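About Temby

Temby is the training and demonstration centre of Cladolex. The centre was established to give schools, care providers and local employers the opportunity to see robotic equipment at work and to discuss its use with the staff who operate it. It occupies the former Pamgate building.

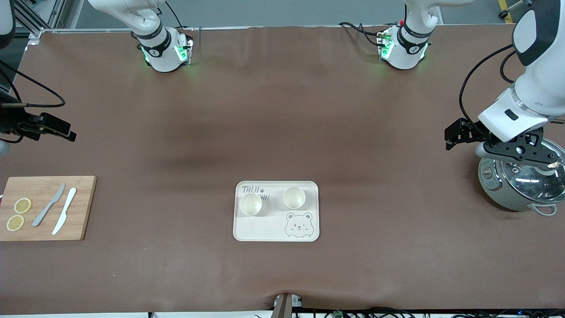
The annual open day is held in November and is free of charge. Visitors are received in groups and are shown household tasks carried out by a pair of robot arms at a shared table. The kitchen demonstration is set out with a rice cooker, whose glass lid is handled by one gripper, and a chopping board with lemon slices and knives. Questions are welcome throughout.

Places are limited to 100 for each session. Schools wishing to attend should write to Aleksandra Szczepańska, Visits Officer. Enquiries from employers are dealt with by Zuleica Araújo, Head of Centre. Step-free access is available from the car park.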